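Home About Allotment Kitchen Older posts Contact

The great bottle reshuffle

So I finally did something about the bottles. If you've been round to ours in the last year you'll know what I mean, because you'll have had to step over them to get to the kettle. They lived on the floor between the fridge and the back door, in a cardboard box that had once held a Van Rooij lampshade and had given up pretending to be a box sometime in spring.

We're not even big wine drinkers! Ylva gets through a glass on a Friday sort of evening and I mostly cook with it. But people bring bottles, don't they, and then there's the elderberry stuff that Gijs makes over in Trillville, which arrives in whatever bottles he's managed to scrounge and needs (he says) a good long rest before anyone tries it. We've got three of those. I'm in no hurry.

I'd looked at proper racks and they were either enormous wrought iron things with grapes on, or the sort you screw to the wall, and our kitchen walls are mostly filler. I did nearly buy a wooden one in Wadedholm that held 8, until I measured the shelf and it would have stuck out far enough to catch my hip every single morning. Then Godelieve said she had a clear one going spare, all zigzags, would I like it? Yes please. It sat in the hall for a fortnight, obviously.

Anyway, November, a wet afternoon, nothing on the radio. I got everything up on to the long brown table and had a proper sort out. Old receipts in the bin, tea towels in the wash, a jar of cumin I'd been accusing Ylva of finishing (sorry, love).
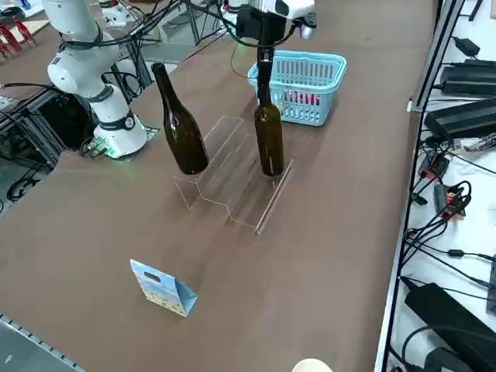

Page last changed: November, teatime

I do like the clear plastic, more than I expected to. You hardly notice it on the table, only the edges catching the light, and dark brown bottles look rather smart in it, with that amber colour where the light comes through the glass. The zigzag makes the slots, so there's nothing to put together and no little bag of screws to lose.

The blue basket is staying too. It's got handle holes at both ends, so I can haul it off a shelf without everything tipping down my front, and the slots mean I can see there's something red in there before I go rummaging.

Next job is deciding where the rack goes for good. Ylva votes for the top of the dresser, I'd like it lower down, by the bread bin, and Gijs has already rung to ask if there's room for another couple of bottles. I said I'd let him know.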